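Report on the November Visit to the Hämmerli Works, Clusach

Published 1 January 2025

The fall study visit of the Regional Materials Handling Association was held in November at the Hämmerli works in Clusach. Members had asked for a visit dealing with bulk containers and loose parts, a subject that has come up repeatedly in correspondence over the past year. The works agreed to open its receiving hall, its container store and its repair bay for one full day. This report is intended for members who were unable to attend.

The party assembled at the main gate at 8:30 a.m. and was issued safety shoes and high-visibility vests. After a short talk in the canteen the members were divided into two groups, which followed the same route in opposite directions and met for lunch. The company makes fittings for agricultural gates and trailers. Blanks and small castings come in loose from several suppliers, the largest of which is Ollik, and leave the receiving hall in counted lots for the machining lines.

The container store

The works keeps 300 sheet-metal bins in circulation. They are held in a covered yard on the north side of the site, stacked where the type allows it and standing singly where it does not. Each bin carries a stamped plate with its empty weight, so that the contents can be checked on the floor scale without tipping. The store manager explained that the older bins came with the purchase of a neighboring plant and do not match the newer ones in height. This causes difficulty with the racking, and members with mixed stocks of their own had a good deal to say on the matter.

Open bins with sloping walls are preferred for loose parts. The contents slide toward the floor as the level falls, and the last layer can be reached from above without a person having to lean over the rim. Straight-sided bins are kept for packed goods. Several members asked about plastic inserts. These were tried with castings for one season and withdrawn, as they split at the corners and the fragments found their way into the parts.

Wear and repair

Much of the discussion in both groups concerned the condition of the inner walls. The coating suffers wherever metal parts are dropped, dragged or lifted out, and few bins in daily use keep a clean surface for long. The works does not treat surface wear as a fault. A bin is withdrawn for a bent rim, an open seam, a cracked corner or a sharp burr that could cut a hand or a strap. Scraped coating and staining are noted at the yearly inspection and left alone.
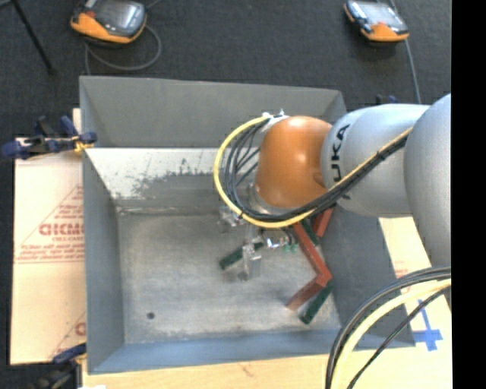 Inside one of the gray sheet-metal bins, with worn coating along the inner wall.

The repair bay handled 87 bins in the last business year. Most needed straightening at the rim, generally after contact with forklift tines. Recoating is done by an outside firm, Brerent, and only when a bin is already out of service for other work. The foreman of the bay showed the groups a rim gauge made on site, a plain steel template that is laid over the edge at four points. A drawing of it has been promised to the Association and will be sent to members on request.

The floors of the bins are swept and wiped between loads when the type of part changes. This was felt by some members to be too seldom. The works replied that its castings are washed before machining in any case, and that dust in the bin has not led to rejected parts. Members handling finished surfaces would need a stricter rule.

Receiving hall

The hall has a floor area of 3830 square meters and is served by 12 loading docks, not all of which were in use on the day. Incoming bins are weighed, labeled and set down in marked lanes painted on the floor. The lanes are kept short on purpose. A long lane, it was explained, leads to old stock standing at the back while fresh deliveries are used from the front. Part numbers are shown on hanging boards that can be read from the seat of a forklift, and members found these clear and well placed.

Noise was noticeable near the tipping station. Ear protection was handed out at the door of that section, and conversation had to wait until the groups had moved on to the weighing area.

Closing discussion

The groups met again in the canteen at 2:45 p.m. Questions dealt mainly with the cost of repair compared with replacement, the marking of bins that travel between sites, and the storage of empties in winter. On the last point the works advised keeping open bins under cover or upside down, and checking drain holes for ice before loading.

The Association thanks the management and staff of the Hämmerli works for their hospitality and for the time given to members' questions. Copies of the inspection checklist handed out during the visit may be obtained from the Association office. Members wishing to propose a site for the spring visit are asked to write to the same address.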